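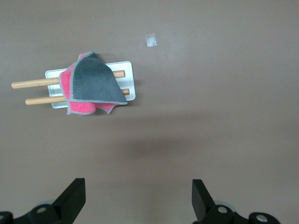
Vittoria Negri wrote to me after my last column to say that I was being unfair to the planner. If the cloth ends up in the wrong place, she said, look at what the planner was told before you blame what it did with it, because in her experience it nearly always does just what it was asked. I have been turning that over for a good few weeks now, and I think she is mostly right, and I would like to go a bit further than she did.

My complaint at the time was about Plema, the planning package we used on the cloth task. I had spent a long afternoon watching it choose grasps on a cleaning cloth and I came away cross. It would pick a perfectly sensible point on the stitched edge, work out a perfectly sensible path to it, and close the fingers a little to one side of anything worth holding. So I wrote 3000 words about planners and how they are oversold (some of you will remember, and a few of you were kind about it).

What I hadn't done was open the logs from the perception side and read them next to the plans. When I did, the trouble was plain enough. Our model of the cloth was a flat square with four corners. The planner was being handed four corners every single time, whether four could be seen or not, and each came with a position to the millimetre and no word at all about how sure we were of it. Two of them were often guesses. Plema believed us, poor thing, and why wouldn't it?

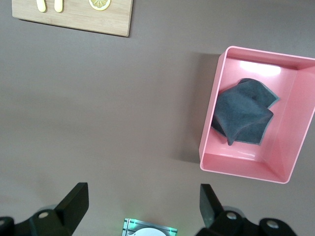

So the point I want to argue is a fairly dull one, which is that most of us working on this sort of software spend our effort in the wrong place. We love planners. They have nice mathematics in them and they make good talks. The bit in the middle, where what the cameras saw is turned into something the planner can use, tends to get written in a hurry by whoever is free, and then it stays as it is for years. Ours was 85 lines long, and I wrote most of them myself, on a train.

Cloth shows this up more cruelly than anything else I have worked with. A chopping board is the same shape this morning as it was last night, and if your estimate of it is slightly off you can usually get away with it. A cloth that has been picked up and let go is a new object, more or less, and everything you believed about its folds has to be thrown out and looked at afresh. We were keeping the old belief and nudging it along, which works beautifully for boards.

There are good people who disagree with me. The usual answer is that you should do away with the middle bit altogether, learn the whole thing from pictures to joint motions, and stop fussing over corners. I have some sympathy, and I have seen such systems handle fabric in ways I couldn't have written down. But when one of them goes wrong on a cloth, I have nothing to read. With the old arrangement I could at least sit down with a cup of tea and a log and find the line where we had told a fib. I am perhaps too fond of that – my colleagues think so – but I would find it very hard to give up.

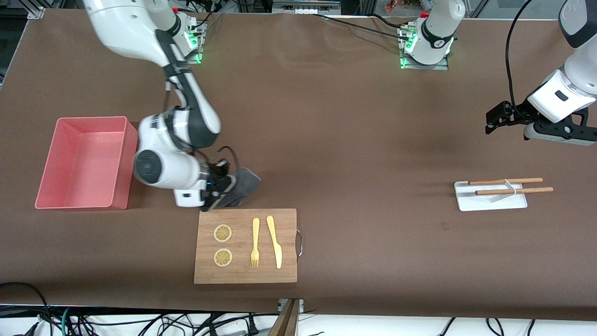
What I would do instead

First, let the estimate say that it doesn't know. We changed our message so that a corner can be missing, and so that each one we do send carries a spread as well as a position. It was a small change to make and a tiresome one to live with, as every piece of code that had happily expected four corners fell over in turn.

Second, keep the perception record and the plan in the same file with the same clock. We use a little viewer called Stindex for this now, and you can drag along it and see what was believed at the moment each grasp was chosen. I went through up to 6 attempts at a sitting and learnt more from them than I had in the whole month before.

Third, and this is the one I get teased for, read your own middle bit out loud to someone. I read mine to Vittoria over the telephone. She let me get as far as the second function before she asked, very gently, where the cloth was supposed to be if the camera couldn't see it, and I had to go away and have a think.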